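Plodolton firmware 3.1 and the standby drain

Oct 17, 2022

I have used the Amach handset as my main phone since April. The 3000 mAh battery lasted a full day until the last firmware update, when standby drain went from 3 percent overnight to nearly a third of the charge. The Ciso launcher was my first suspect. Removing it made no difference.

The battery screen blames "system", so I pulled the wake lock log over USB. The location service was waking the phone every 300 seconds with the screen off and location set to battery saving. Before the update the log shows one wake per hour.
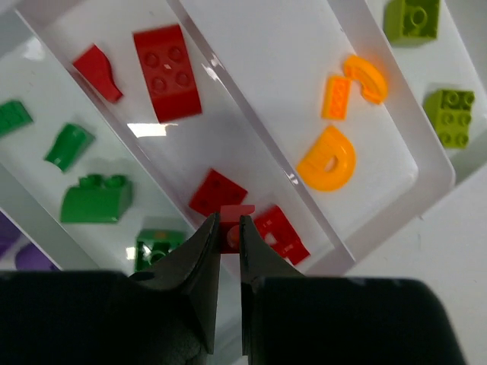
Turning off Wi-Fi scanning under Location, Advanced stops most of it. The setting comes back on after a restart, so it has to be checked each time. Clearing the cache partition had no effect on my unit. A factory reset fixed the drain for one night only.

Forsyth, the carrier, has a support note that says a patch is in testing and gives no date. Rolling back is possible, but the older build is an 800 MB download and the process wipes the phone. I am staying on the current build with scanning off. Overnight drain is now 5 percent.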